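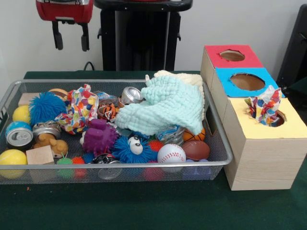

What do you do with a mixed lot of small toys and odds and ends, sort by type or by feel? Got balls, spiky rubber things, wooden blocks, a soft toy, all in together for a touch-and-feel game at playgroup and it takes me ages to put away.

Albertina Guerreiro
By feel, every time. Spiky with spiky, fluffy on its own, hard stuff in another box. Kids get it faster than types and they'll do half the tidying for you. I use 3 boxes with a hole cut in the lid, hand goes in, no peeking. More than 3 and they just lob things anywhere. Keep the wooden blocks away from anything with soft rubbery strands, the corners pull at them. Oh and wash the rubber bits in warm soapy water, leave overnight in a mesh tray so air gets underneth. Fluffy ones just a wipe.

Farkis
we don't sort, all goes in one tray, done in 5 mins. life's too short

Trastis
Depends on ages. Under 3s I'd leave out drinks cans altogether, crushed ones especially, edges can be nasty. Same for crinkly wrappers, straight in the mouth. A bit of crinkly stuff sewn inside a fabric square does the same job. For older ones cans are fine if you tape round the opening. Tennis balls go grubby quick, I bin ours every November and ask the club for old ones, they've always got over 18 going spare. Lables on the boxes help too, pictures not words. Will post mine when Ive found the glue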